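How Does a Faucet Work?

Water gets to your house through pipes under the street. It is pushed along all the time, and that push is called water pressure. When the faucet is off, the water is still there in the pipe, waiting.

Inside the faucet is a small part called a valve. A valve is like a door for water. Moving the handle opens or closes it. If you open it just a little, you get a thin stream. 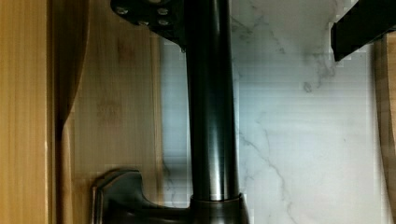 A dark bronze faucet with one lever handle.

Some faucets have two handles - one for hot water and one for cold. Many faucets with a single handle can mix the two. You tilt or turn the handle until the water is as warm as you want.

Try this: Turn on a faucet at home very slowly. Can you find the spot where drips become a stream?

Written by Antonina Ostapchuk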